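4.2 What the listings promised and what the guests wrote

Of the 38 cabin and lodge listings we kept after cleaning, all but a handful described their view as breathtaking. We had planned to treat the word as a predictor of guest satisfaction. A predictor that hardly ever changes its value is of limited use, and we dropped it on a Thursday afternoon with little ceremony.

Hot tubs were more rewarding. Each listing was scored by two readers on a scale first proposed by Simões for seaside hotels, which rates how strongly a text leans on a single amenity. The scale runs to 19 points. Simões presumably thought no honest innkeeper would need more. Two of our lodges reached the ceiling before the end of their first paragraph, and one mentioned the tub again under "Parking."

We then read roughly 900 guest comments against these scores. Guests who had booked a heavily tub-centered listing wrote about the tub, as expected, but mostly about its lid. The lid was heavy, or the lid was missing a strap, or a raccoon had views on the lid. Guests in low-scoring properties wrote about the kitchen, the road up, and whether the coffee maker took filters. Their ratings were slightly higher. We don't want to make too much of the gap, which shrinks once price is taken into account and vanishes if we remove one very happy family reunion.

Stiner has argued that travelers learn to discount loud advertising and book on the photographs alone. Our data fit that reading only in part. In 18 of the listings the photographs showed the hot tub and no bedroom, and guests still complained, with some feeling, about the beds. Someone was reading the text and believing it. The June bookings, made in a hurry for the summer, look no different in this respect from the rest.

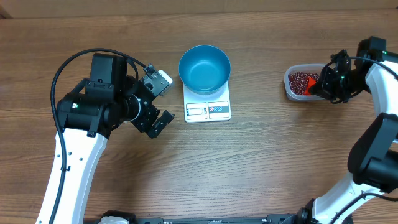 Figure 3. Two robot arms at a wooden tabletop, with a small weighing setup and a container of beans between them.

Weather was the obvious rival explanation, and we checked it using the Meteo daily summaries for the nearest station. Rain lowered the ratings everywhere by about the same amount, tub or no tub. The effect of fog was harder to judge. Several guests reported that the breathtaking view had been entirely white, and gave it full marks anyway.

Disagreements between the two readers were settled by Leandro Tejada, who has never stayed in a cabin and was felt to be neutral. The remaining listings, all from the Edia booking pages, are taken up in Section 4.3, where the adjective "rustic" causes problems of its own.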